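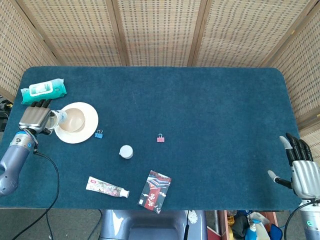
Figure 7.1 A folding screen of woven bamboo or rattan in wooden frames, standing behind a table.

Chapter 7
Dividing a Room Without Walls

After studying this chapter you should be able to:
explain the difference between a visual divider and an acoustic divider;
choose the height of a divider for sitting and for standing users;
calculate the floor length that a folding screen needs;
name the common faults in the placing of screens.

7.1 Why we divide

In Chapter 6 we looked at walls which carry load and walls which only separate. Many rooms, however, need a separation that can be changed in the same afternoon. A reading room becomes a meeting room, a shop wants to hide its packing corner, a family of five has one large room and no money for construction. For such cases the interior planner uses movable dividers: screens, curtains, open shelves and sliding panels.

The oldest of these is the folding screen. It has no fixing to the floor or ceiling. It stands only by the angle between its panels, and this is the first thing that students forget. A screen that is pulled fully straight will fall at a small push. As a working rule in this book, we keep an angle of at least 20 degrees away from the straight line at every hinge.

7.2 Seeing and hearing

A woven panel stops most of the view but lets air pass, and also a part of the light. It does very little against sound. Speech from the other side is heard almost as before, and users often complain of this because they expected privacy of both kinds. If quiet is needed, the planner must add mass or soft material, for example a heavy curtain or a carpet.

The town library in Tustberg is a useful case. Its main hall was divided with screens into 4 zones, and the readers were asked for their opinion after one winter. Of 322 readers who answered, most were satisfied with the view and the light, but the noise from the newspaper zone was named again and again. The library later put thick wool curtains along this zone and left the other screens in their place. We will return to the plan of this hall in Section 7.5.

7.3 Height

The right height depends on the position of the eyes. For a person sitting on a normal chair, a divider of 130 cm already closes the view to other sitting persons. For standing persons we need 180 cm or more. Heights between these two values usually disappoint, as the heads of people who walk past appear above the edge and draw attention.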